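4. Flushing the Filter After Installation

Your Kozan under-sink filter arrives full of harmless carbon dust, which it would love to share with your tea. Flush it first.

1. Open the cold supply valve a quarter turn. Wait 15 seconds.
2. Open the faucet fully. It will spit. Stand to one side.
3. Run until the water clears, then shut off and check the joints. 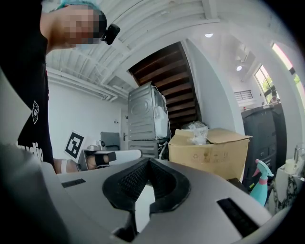

Black T-shirt and teal cap.

CAUTION: Hand-tighten the collar. A wrench will crack it, and Pinura spare collars ship when they feel like it.

4. Leave the unit under pressure for 24 hours – overnight does not count, however long the night felt.

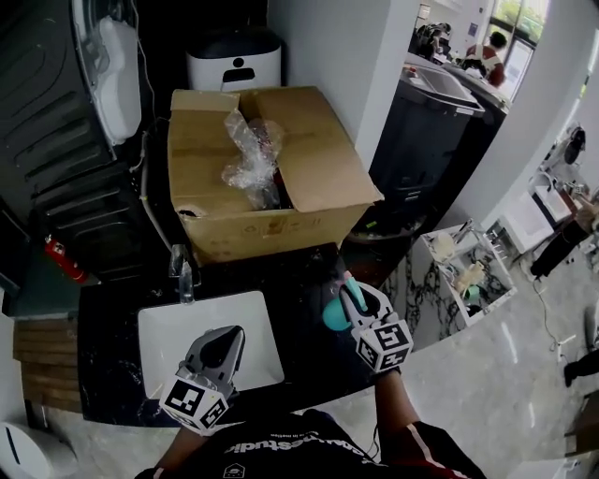
Clundinden, December

5. Wipe the joints with a dry paper towel. If it comes away damp, go back to step 3 with our sympathy.

NOTE: Keep the carton for 100 days. Returns without it are politely refused.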